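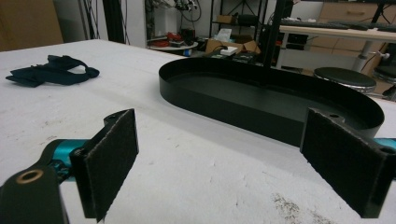
Nukville Robotics Software Department - Public Discussion Board
Topic: Planner rejects valid grasps on low-walled trays
Status: Open

toltholm_admin
Moderator
Posted March 29, 2025

This topic collects reports on the grasp planner in the Ferraro stack, version 2. Members are asked to state their configuration and to attach logs where possible. Requests for new features should be posted separately.

k_planning
Member

Our group wishes to report the following. With a black oval tray on a white table, the planner returned no solution in 39 of our logged attempts. The perception node produced a usable outline of the rim each time. The rejection occurs later, in the collision check, where the felt pads are modeled as rigid boxes with a margin of 8 mm. On a tray with walls this low, the margin places the pad inside the tabletop before the fingers can close on the wall.

We recommend that the margin be made a separate setting for each surface.

depthfirst
Member

I must disagree with the previous member on the cause. We reviewed similar logs last August and found that the outline was usable only in the color image. In the depth data the black wall and the black floor of the tray merged, and the rim height was wrong by some 2 mm. A smaller margin would hide this error and would not remove it. 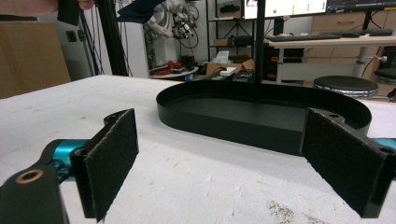
The table surface deserves attention as well. Our plane fit treats dark grit and scuffs on a white top as noise, but a patch close to the camera can tilt the fitted plane slightly. Please run the fit again with the near corner masked and report the residual.

k_planning
Member

The fit was repeated with the mask applied. The residual improved, and the planner still returned no solution. We maintain that the margin is the main fault - the depth error is real but smaller.

fultitz_tools
Member

For those using the Fultitz replay viewer: the collision layer is turned off by default. Enable it under Display before comparing results, or the two cases discussed here will look the same.

depthfirst
Member

Thank you. With the layer enabled I can see contact between the right pad and the table plane. I accept that the margin should be changed. I do not accept that the depth issue should be closed with it.

toltholm_admin
Moderator

The two matters will be tracked as separate entries. Logs for the depth issue should be added to this topic until the new entry is available.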